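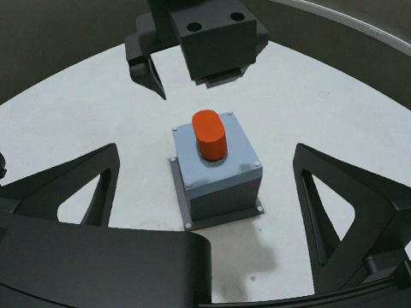
Two weekends in a row is bad for the marriage and worse for the clutch, according to a reader who emailed after my last post, and I have now tested both halves of the theory. The marriage is fine, thanks for asking.

So, Rikton. For those who've never been, it's a hillclimb course up the side of a quarry road, with a paddock on a slope so steep that your jack has opinions. I towed up on the Friday night, got lost at the Tindbridge turnoff as is traditional, and arrived to find the only flat spot already occupied by a man with a caravan and no race car. He had a very nice awning.

Entry was 90 dollars, which bought me four runs and a sausage. The organisers had promised five runs, but somebody in a Savono kit car put a generous amount of oil down at the second hairpin and we all spent the better part of the morning looking at cement dust. I'm not complaining. The sausage was good and I'd have only used the fifth run to go slower.

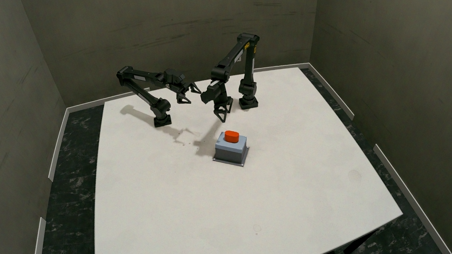 My first run was a banker, meaning I drove it like I was delivering a cake. The second was quicker. On the third I decided I was a hero, braked a bit late for the left-hander at the dam and ended up admiring the colour of the grass on the outside of it. No damage, apart from a front splitter I'd made out of a real estate sign and never much liked.

The fourth run was the one. Tyres had some heat in them, the sun was off the top corner, and for once I picked third gear on purpose. I took a bit over a second off my old best and finished 18th, which sounds better if you don't ask how many were in the class.

Then there's the clutch. It started slipping on the drive back down to the paddock, politely at first, and by the time I reached the trailer it had the grip of a wet thong on tile. A new one is 500 bucks plus whatever I break getting the gearbox out. There's a bloke in Ponce who does them on the bench for less, but Ponce is three hours each way and he only answers the phone when it suits him.
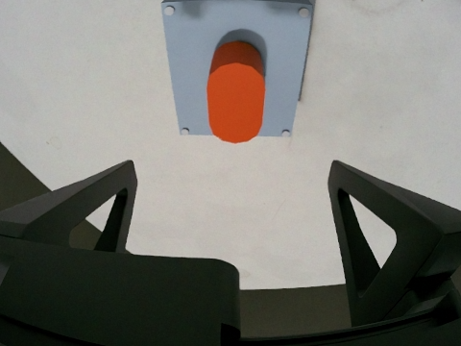

Just buy the heavy-duty one and stop mucking about, wrote another reader under the results post, adding that they'd been through three of the cheap ones before they learned. Fair enough. I've only been through two, so by my reckoning I'm owed one more.

Next round is in April, if the gearbox is back in. The splitter will be made from a different real estate sign.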